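Filed under: Local Politics, Council Elections

"I did not withdraw, I only stopped knocking on doors"

Emrys Hopkin answers the phone at seven in the morning, already with his coffee. He is standing for the council in Beltness, and in September a rumour went through the town that he had left the race.

"One person wrote that I had withdrawn," he says. "By lunch it was on the Kukik page, and people were sending me their condolences."

What he did was to rest his voice for 13 days, on the advice of his doctor. His name stayed on the ballot the whole time. The returning officer confirmed this to me by email.

Hopkin lost last time, with 1,896 votes. The winner had 720 more. He does not blame the rumours for that one. "I was not well organised. I spoke too much about parking and not enough about the bus."

The bus is the Ekero line, which stops running at six in the evening. He wants two later services and thinks that up to 600 people would use them in a week. I asked where this number comes from. "From our own survey, so be careful with it," he said, and I liked this answer.
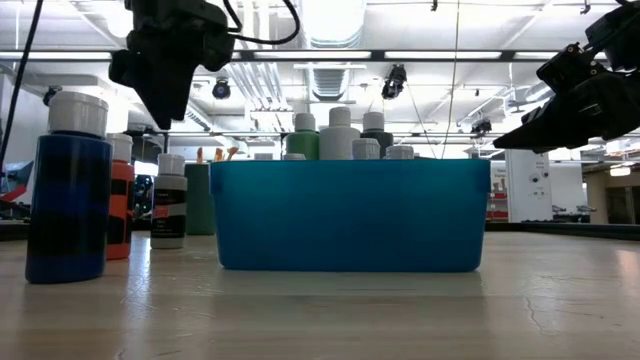
On money he is more guarded. He would delay the new car park at Havlíček Centre and put the savings into the bus, but he could not tell me how much there is to save. "The council has not published the contract – I have asked twice."

He is back at the doors now, mostly after dinner. "They open and say, but you have quit. Then we talk for ten minutes."

14 comments | 31 shares

Contact us | © Beltness Neighbourhood News | Back to top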